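How to fold a sweatshirt so the sleeves stay inside

My sister-in-law Ghazala Usmani folds all her winter clothes this way, and I learned it from her in August, when we packed for Dhanial. It needs a flat place bigger than the sweatshirt with open sleeves.

First, close any zipper and empty the pockets. Lay the sweatshirt with the front down and pull the hem until the back has no waves. Smooth it with your palm from the neck to the bottom.

Take one sleeve by the cuff, not by the middle. Bring it straight across the back. Then turn it down, so that it lies along the side and the cuff points to the hem. Do the same with the other sleeve.

Now fold both sides to the center, and fold the bottom up to the neck in two steps. A thick sweatshirt of mine is 350 grams and makes a packet that stands in the drawer by itself.

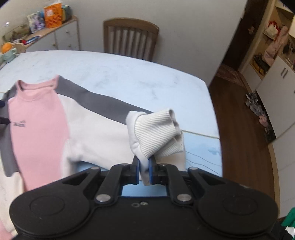
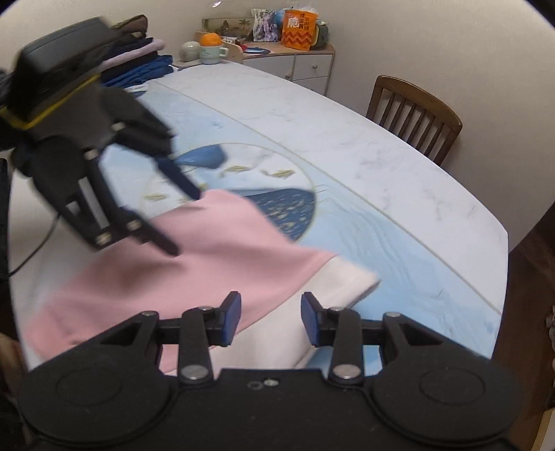
Cuffs are the part where most people lose patience. The ribbed knit is tighter than the rest of the sleeve, so it bunches easily and makes a lump in the packet. When you lift it, like the white cuff on the pink sweatshirt in the first picture, the end of the sleeve crumples too. Put it down again and pull it gently flat before you make the next fold. If the lump is still there, open only that sleeve and repeat.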